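# birorell

A word list and a little pile of scripts for people who play word games by post. I started it because I was tired of arguing over whether "qi" counts, and it has grown a bit since then (sorry to anyone who cloned it early on and now has three folders called `old`).

## What you get

The main thing is `words.txt`, one word per line, all lower case, no accents, British spellings. There's also `extras.txt`, which holds the words our group allows but most dictionaries don't. Lots of cooking words in there, and far too many names for bits of boats. If you don't like them, leave that file out and everything still works.

Then there's `check.py`, which tells you if a word is in the list, and `tiles.py`, which shuffles a bag of letters and prints a rack for each player. You can give it a seed so that two people at opposite ends of the country get the same draw. That was Sota Nagano's idea and I wish I'd had it, it saved us so many envelopes!

## Getting going

You need Python 3 and nothing else. Put the folder wherever you like and run:

 python3 check.py marmalade

You'll get a yes or a no. If you want to check a whole turn at once, put the words in a file and do this:

 python3 check.py --file turn.txt

For a fresh bag with four players:

 python3 tiles.py --players 4 --seed indell

The seed can be any word. Ours is always the name of the game we're playing, so Indell was the long one over the winter and Rirkania is the one going on at the moment (I'm losing it badly, thank you for asking).

## Where the words came from

I typed the first 1,000 myself from our old score sheets, which was a daft way to spend February but it did mean I spotted all the words we'd been spelling wrong for years. After that people sent me theirs. Some came as neat text files and some came as photos of the backs of postcards, and I did my best with the handwriting. If a word looks odd, it's quite likely my reading of somebody's "n" as a "u", so do tell me.

I haven't copied anything out of a published dictionary. I know that leaves gaps. The letter J is thin and I'm not proud of V either.

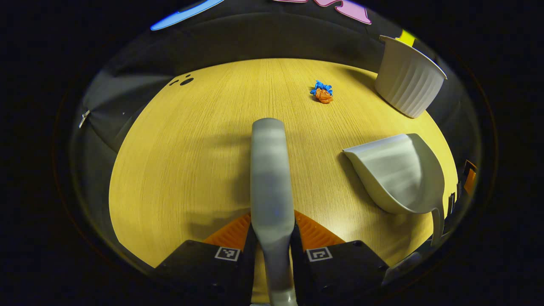
Plurals are a sore point. My rule is that if the plural is just an S on the end, the script works it out and you won't find it in the list. Anything stranger (geese, loaves, oxen) has its own line. Sota thinks every plural ought to be written out in full, and he may well be right, but I can't face it this year. The `--strict` switch turns the guessing off if you'd like to see what he means.

## House rules built in

These are ours, so change them if yours are different. They all live at the top of `rules.py`.

- Using all your tiles in one go earns a bonus of 40 points.
- A challenge that fails costs you 10.
- Blanks can be swapped back for the real letter, but only on your own turn.
- Swapping tiles uses up your turn, even if you only swap one.

There used to be a rule about what happens when a letter goes missing in the post. We called it the Tsakiris rule, after the house we were all staying in when we made it up, and I took it out because it was so long that it had its own bugs. It's still in `old2` if you're curious.

## Known problems

- Hyphens confuse `check.py`. It quietly drops them, so "re-cover" and "recover" come out the same.
- On Windows the racks sometimes print with a blank line between each one. Ugly, harmless.
- Changing the number of players halfway through a game changes the draw, seed or no seed. Please don't.
- `extras.txt` has a few words in it twice. Doesn't break anything, I just haven't tidied up.

## Sending me words

Open an issue, or send me a text file with one word per line. A rough meaning after a tab is lovely but I won't insist. No swear words in the main list, please. My aunt plays.

You can do what you like with the list and the scripts. If you make something nice out of them I'd love to see it.

Last changed 28 May 2018

Related
- birorell-racks: printable rack sheets
- postal-scores: a plain scorecard
- indell-game: every turn of the winter game
- crossword-scraps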